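Keeping the Corner Store Open: A Conversation with Sunita Park

May 24, 2025

When Sunita Park took over the Leratville office of the Plukport Small Retail Program, the town had lost 2 of its food stores within a single year. Her task was to help the remaining owners stay in business and, where an owner wished to retire, to find a buyer before the doors closed. She spoke with the program's newsletter about what the work involves and what she has learned from it.

Ms. Park did not come from retail. She worked for 17 years in municipal lending, mostly on equipment loans, and describes her first months in the new post as an education. "I knew how to read a balance sheet," she said. "I did not know that a store could be profitable on paper and still have no money in the bank in November, when the heating bill and the holiday orders arrive together."

That month remains the hardest for most of the owners she advises. Suppliers ask for payment on delivery, while regular customers expect to settle their accounts after the holidays. The program now offers a short-term credit line for this period, repaid in the spring. Ms. Park said that the amounts are modest and that the paperwork was cut to a single form after owners complained that the first version took an entire evening to complete.

Much of her attention goes to succession. Abbas Khosravi, who owned the Karaca market on the north side of town, first approached the office about selling nine years before he intended to retire. Ms. Park considers this the right amount of time. "Most people call us when they are already tired," she said. "Mr. Khosravi called when he still had the energy to train someone."

Mr. Khosravi, who joined part of the conversation, said the early start allowed him to correct matters that he had put off. The lease was in his late brother's name. Inventory was recorded in a notebook that only he could read. "I had my own marks for everything," he said. "A circle was for goods on credit, and a line was for goods already paid. My daughter looked at it and said, Father, this is not a record, this is a secret." 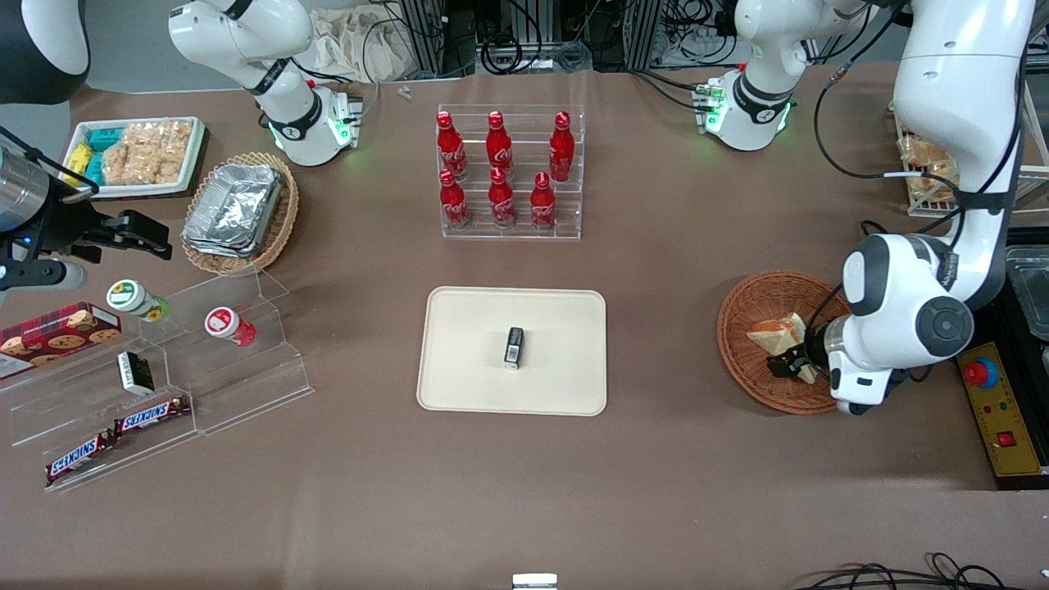
The notebook was copied into a simple ledger over one winter, and the lease was renewed in the name of the business. Mr. Khosravi then worked beside the buyer for a full season before handing over the keys. He still visits on most mornings, though he said he has learned to stay on the customer side of the counter.

Asked what small stores can offer that larger chains cannot, Ms. Park was careful in her answer. She does not believe that owners should try to compete on price for packaged goods. She advises them to look at what is bought within walking distance, at which hours, and by whom. At Guris, a store near the bus depot, the owner moved opening time forward to serve drivers coming off the night shift – a change that cost little beyond the extra wages.

She is less persuaded by large renovations. "An owner will come to me wanting new floors and a new sign," she said. "I ask to see the refrigerator repair bills first. If the compressor is failing, the floor can wait."

The program currently advises 21 stores across the district. Ms. Park would like to see a shared purchasing arrangement among them, which would allow several owners to place one order for dry goods and divide the delivery charge. Earlier talks stalled over storage. No store had a dry back room large enough to receive a full pallet, and the owners could not agree on who would sign for damaged stock. A revised proposal – with deliveries going to a rented unit close to the depot – is under review by the district office.

Mr. Khosravi offered one piece of advice to owners who are thinking of retirement but have not told anyone. "Write down the names of your suppliers, and write down who you call when the door lock freezes," he said. "The buyer will ask you about the lock before he asks about the profit."

Owners in the Leratville district who wish to discuss a sale, a lease or seasonal credit may contact the program office directly. First appointments are free of charge, and financial records are not required at the initial meeting.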